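Household Tasks Gallery
Godeo Center for Applied Automation – Public Programs

The question most often put to the Center by visitors is whether machines are ready to take over ordinary chores. The short answer is that some chores are close and many are not. The gallery on this page is part of the Center's public record of that work and is updated each August.

The household program covers 55 everyday tasks, from clearing a shelf to folding a towel. In the last program year, staff logged 652 attempts by automated systems, of which 601 were completed without a person stepping in. The figure is encouraging, but it should be read with care. Most of those attempts involved a single object in a known place.

Tidying a living area: grippers at a low shelving unit, with a red bowl, a water bottle and a pot of artificial flowers among the items.

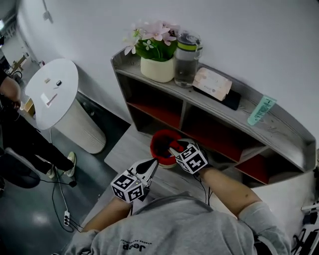 Results fall off quickly when objects differ in shape and firmness. A rigid bowl and a soft tube call for different handling, and a system that does well with one may crush or drop the other. Under the Prolness scoring method, a task is counted as done only when every item is in its proper place and undamaged.

Shop-floor work follows a similar pattern. At the Ferreira training floor, restocking of boxed goods has reached a steady standard, while sorting of mixed returns still depends on trained employees. The Center does not expect this to change in the next 3 years.

"We ask the public to judge these systems by the dull tasks," said Loretta Brannigan, director of public programs. "A shelf put in order every day for a month tells us more than one good demonstration."

Schools and community groups may request printed copies of this gallery through the Grunance Reading Room.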